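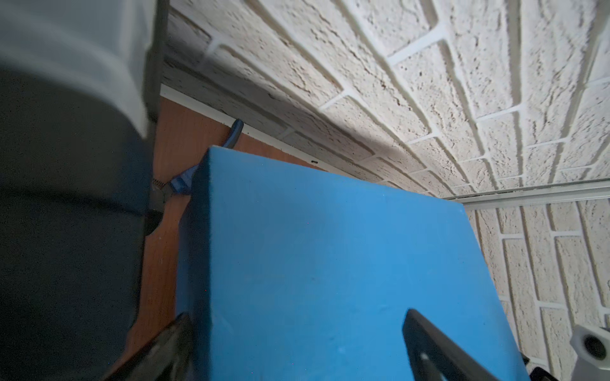
Blue foam block.

Dromness Museum
Collections Storage Move: Working Meeting
Minutes, July 26, 2018

Present: Botond Pintér (registrar, chair), the objects conservator, the paper conservator, the building manager, the assistant registrar (minutes).
Apologies: the head of exhibitions.

1. Minutes of the previous meeting

Accepted with one correction. Under item 5, "the Galbraith ceramics" should read "the Galbraith glass." The ceramics are not part of the Galbraith bequest and are listed separately in the schedule. The assistant registrar will issue a corrected copy.

2. Grirkeck building, status

The building manager reported that the floor sealing at the Grirkeck building is finished in the two north rooms and the corridor. The south room has been ground back but not sealed. The contractor wants the relative humidity in that room below 55 percent before the first coat goes down, and it has been sitting above that since the end of the spring.

The loading door closes but does not latch from the inside. A replacement keeper has been ordered. Until it is fitted, the door is to be secured with the drop bar at the end of each working day and the fact entered in the site log.

The paper conservator asked whether off-gassing tests had been run in the sealed rooms. They have been run in the first north room only. Coupons of silver, copper and lead were hung for 28 days and the lead coupon showed slight dulling. The objects conservator considers this acceptable for stone and ceramics but not for anything with lead content or for the shell trays. It was agreed to ventilate both north rooms overnight and repeat the test in each before any sensitive material goes in.

Action: building manager, ventilation schedule. Objects conservator, second set of coupons.

3. Location codes and Flarar

Botond Pintér presented the proposed location codes. The present codes date from 2000 and run room, wall, shelf, with the wall given as a compass letter. This does not work for Grirkeck, where the mobile shelving stands in the middle of the floor and has no wall. The proposal is building, room, bay, shelf, position, with every part except the building given in digits.

The objects conservator asked that drawers be distinguished from shelves. After discussion it was agreed to keep one field for both and to prefix drawers with a D. Positions will be numbered from the left as seen when facing the bay from the aisle. In mobile units with two open faces, each face is a separate bay.

The Flarar database can hold the new code in the existing location field, which allows 32 characters. It cannot at present keep the old location alongside the new one in the same record view. Old codes will be copied to the history tab in a single batch before the first load leaves. A test batch on the mineral records produced duplicate history lines wherever a record had more than one component. The assistant registrar has asked for the batch script to be amended and will rerun it on the same records for comparison.

No location is to be edited by hand while a batch is running. Staff who need to move an object during that time should write the move on a paper slip and leave it in the registrar's tray.

Action: assistant registrar, script and rerun. Botond Pintér, one-page guide to the new codes.

4. Packing materials

The objects conservator reported on foam. Two questions had been carried forward from March: which foams may touch an object directly, and whether color should be used to show the difference.

On the first, only closed-cell polyethylene that has passed the museum's own testing may be in contact with an object. Untested foam of any type may be used outside the inner box as blocking. Upholstery foam is not to be used at all, including for short trips between rooms. Existing crates lined with it are to be emptied and the lining removed — the crates themselves may be kept if the wood is sound.

On the second, the paper conservator was against relying on color, on the grounds that suppliers change their colors without notice and that some staff cannot easily tell the darker shades apart under the store lighting. It was agreed that color carries no meaning. Approved foam will be stamped on one edge with the test batch number. Unstamped foam is to be treated as blocking.

Cut cavities are to have rounded inside corners and a lifting gap on two opposite sides. Tissue is to be laid in the cavity before the object, never tucked in afterward. The glass will travel in trays of one layer only.

Action: objects conservator, stamp and written instruction.

5. Order of move

The order proposed at the last meeting stands, with one change. The sequence is now:

Stone and architectural fragments
Ceramics
Minerals
Galbraith glass
Framed works
Archive boxes

The minerals were moved ahead of the glass so that the drawer cabinets in the second north room can be loaded and leveled before the glass shelving next to them is filled. Radioactive specimens are excluded and remain where they are pending separate advice.

The archive takes up some 30 linear feet more than the shelving allotted to it. The paper conservator will look at reboxing the oversized ledgers flat. If this does not free enough room, the lowest shelf of the adjoining bay will be reassigned, subject to the clearance above floor level being at least six inches.

6. Transport

The head of exhibitions had sent a note asking that the van be released for two days for a loan return. Agreed, provided the dates fall between loads and the tie-down rails are left in place. The shock loggers will be set to the same threshold for all loads so that results can be compared. Readings will be downloaded on arrival, before the crates are opened.

The building manager pointed out that the ramp at the present store is too steep for the tall crates when fully loaded. These will be moved by pallet truck through the side entrance, which needs the bicycle rack taken out.

Action: building manager, bicycle rack.

7. Other business

Keys. Two sets for Grirkeck have been cut. Both are signed out from the front office and returned the same day.

Pest traps to be placed in the Grirkeck corridor now and checked at the same interval as those in the present store.

Next meeting to be called when the second coupon results are in.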